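The Finger That Let Go

By Lorna Galang 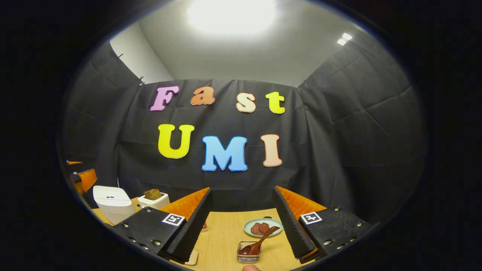
I had been in the building for less than an hour when I heard the noise. It was a small noise, a sort of dry click, and then a much bigger one as a jar of pickled beetroot met the floor. Everyone in the room looked at the beetroot. Lilibeth Espiritu looked at the gripper in her hand, and said a word I can't print here.

I'd come to Clestard to write a cheerful piece about teaching robots to lay a breakfast table. You know the sort of thing (I've written a few of them). A person holds a gripper with a camera on it, does the job over and over, and the recordings are used to train a robot arm that will have a go at the same job later. It's nice to watch. There's toast, there are little dishes of sauce, and people get very serious about the right way to pick up a spoon.

Instead I ended up spending most of a wet week hanging around a workshop, drinking a frankly alarming amount of tea and learning why one finger of a two-finger gripper had started letting go of things. I had a lovely time. I also went home and checked every screw on my bicycle.

Clestard is a small outfit, a handful of people on the upper floor of an old carpet warehouse, and Lilibeth runs the recording side. She trained as a pastry cook and came to robots sideways, through a cousin who needed someone with steady hands for a fortnight. That was years ago. She still holds a gripper the way you'd hold a piping bag, low and close to the body, and her recordings are so smooth that the others use them to show new starters what they're aiming for.

So when she drops something, people notice.

"My first thought was that it was me," she told me, once the beetroot had been dealt with. "You do. You think, I'm tired, I wasn't looking, I squeezed too late. I'd thought that twice already that week and not written it down."

That bit about not writing it down came up a lot over the next few days. She had lost a spoon and then a plastic cup, both of them harmless, and both times she'd started the recording again and got on with her morning. The jar was the first thing to break. It was also the first thing heavy enough to make the fault plain, and she let me feel it for myself. I took hold of the left finger and gave it a gentle wiggle. It moved! Hardly at all, less than you'd wobble a loose tooth, but the right one didn't move a jot.

The grippers are put together in-house from a kit made by a firm called Verkance, and the pads on the fingers come from somebody else altogether. Each finger has a stiff shell with a ridged foam pad down the inside, and the shell is held to its mount by small screws. There's a printed marker on each mount as well, so that the camera can tell how wide the fingers are open. Remember the markers, because they turned out to matter far more than the beetroot.

Lilibeth unscrewed the left finger on a tea towel (so nothing would roll away, an old kitchen habit) and we all leaned in. Two of the screws came out with no effort whatever. A third had been going in crooked and had chewed up the hole around it. With the screws like that, the finger was fine with anything light. Give it a proper squeeze on something round and smooth and heavy, though, and the shell tipped outwards, the pad lost its flat contact, and away went your jar.

You'd think that was the end of it. New screws, tighten them up, crack on. I'd more or less put my notebook away.

It was Kesa who spoiled things for everybody. Kesa does the checking, which means sitting with headphones on and watching recordings all day long, and Kesa wanted to know how long the finger had been loose. Because if the finger could tip, could the mount shift too? And if the mount had shifted, the marker on it had shifted, and then the camera had been reading the gap between the fingers wrongly the whole time.

There was quite a long silence after that. Somebody put the kettle on.

I should explain why this is worse than a broken jar. When the robot learns from these recordings it isn't only learning where to put its hand. It learns how far to close it as well. If the recordings say the fingers were a bit more open than they truly were, the robot will copy that, and then it will pick up a glass a bit too loosely, or set off across a table with a dish that's barely held. Put a person on the other side of that table and you've got a safety problem, even if it's a small one with sauce on it.

Kesa went back through the lot. There were 600 recordings made with that gripper since its last proper check, and the only way to sort them was to look at each one and compare the gap the computer had worked out with something in view whose size was known. A plate will do nicely, if you've got the same plate in the cupboard and a ruler. I sat in for part of an afternoon and my eyes gave up long before Kesa's did. In the early ones everything agreed. Then the numbers began to drift, so slowly you'd never spot it from one recording to the next, and by the last batch they were plainly off.

In the end 124 recordings were thrown out. Lilibeth took that hard. Those were days of her work, and good work too, with her hands doing exactly what they should while the thing in them told fibs about it. She asked whether they could be corrected by sums, and Kesa said possibly, for some of them, but that you'd never quite trust them afterwards. Out they went.

I asked if any of them had already been used for training, and yes, some had. One arm at the far end of the floor had been running on them. It was switched off the same day, before I'd even finished asking, and a handwritten sign was taped to the rail in front of it. Nothing had been hurt by it, apart from a mug with a chip in the rim that may or may not have been there before. Opinions differed about the mug.

Then came the question of how the screws had worked loose in the first place, and I'm afraid the answer is dull. The instructions say to check them every 1,000 squeezes. Fair enough, except that a squeeze is over in a second and you do them all day long, and the check had slid into being something you did when the gripper was due a clean. The clean had slid too. The workshop had been busy, there was a new set of tasks to get through, and the gripper seemed fine. It seemed fine right up to the click.

I rang Verkance to ask about the screw holes. A very patient man in their support team told me they'd had other reports of screws going in crooked, always on the side that's awkward to reach if you're right-handed, and that a small change to the mount was on its way. He also said, nicely, that a drop of thread glue would have helped. Lilibeth, listening in, pulled a face. There was a full tube of it in the drawer.

What they do now is pretty simple. Every morning, before the first recording, whoever is holding the gripper closes it on a wooden block of known width, opens it, and does it again, 6 times in all. If the computer and the block disagree, the gripper goes back on the bench. There's a painted line across each screw head and on to the mount, so a glance tells you if one has turned. And there's a book, a real paper one on a string, for drops. Any drop at all goes in, even a crumb of toast, even if you're sure it was your own fault. I like the book very much. By my last visit the entries had started to get chatty, and someone had drawn a rather good spoon.

The rule about glass has changed as well. Heavy or breakable things stay low over the table until the gripper has passed its morning check, and closed shoes are compulsory, which came in after Lilibeth spent an evening getting beetroot out of a canvas pump.

I had one go with the mended gripper before I left. I'd been asked to move a small dish from one side of a table to the other, and I was so busy watching the screws that I forgot to watch the dish and knocked it straight into a plate. Nothing broke. Kesa handed me the book and a pen, and I wrote it in.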